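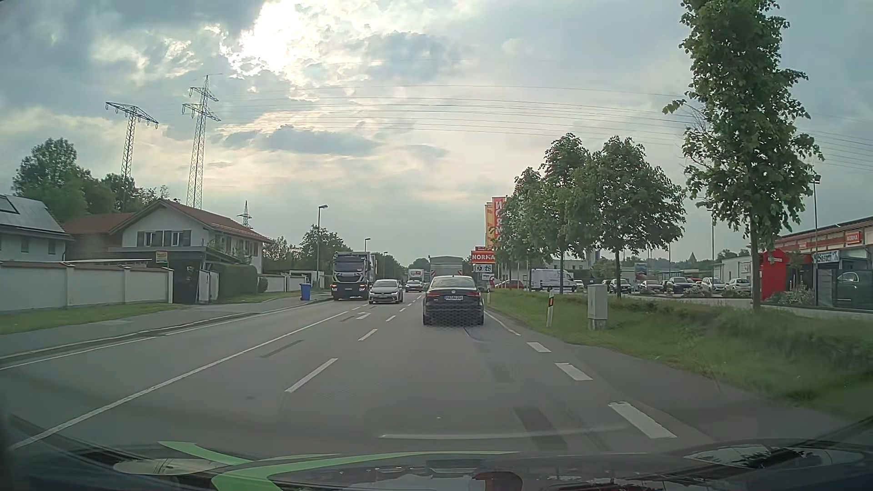

Trinberg Road Markings Set: data card

Summary
The Trinberg set covers road markings and surface condition on main roads through small towns and villages. It was compiled by the Cullel office for staff who plan repainting and patching works. Release 18 replaces all earlier releases.

Contents
The set holds 81 road sections in 16 folders, one folder per route. Each section has a still picture and a short text record. The record lists:
lane lines, solid or broken
edge lines and turn arrows
patches and other repairs to the asphalt
kerbs and pavements beside the carriageway

Vehicles are recorded only where they hide a marking. Houses and other roadside buildings are not recorded.

Method
Records were written by one member of staff and checked by a second. Where the two disagreed – most often over worn edge lines – the section was marked "open" and left for a site visit. Patches are noted by position only; their age and depth are not given.

Known limits
Reflections in the windscreen may cover part of the road surface. Coverage of the Bouzid route is incomplete.

Contact
Ayman Farouk (records)
Hok-lam Yuen (corrections)

Last revised December 2018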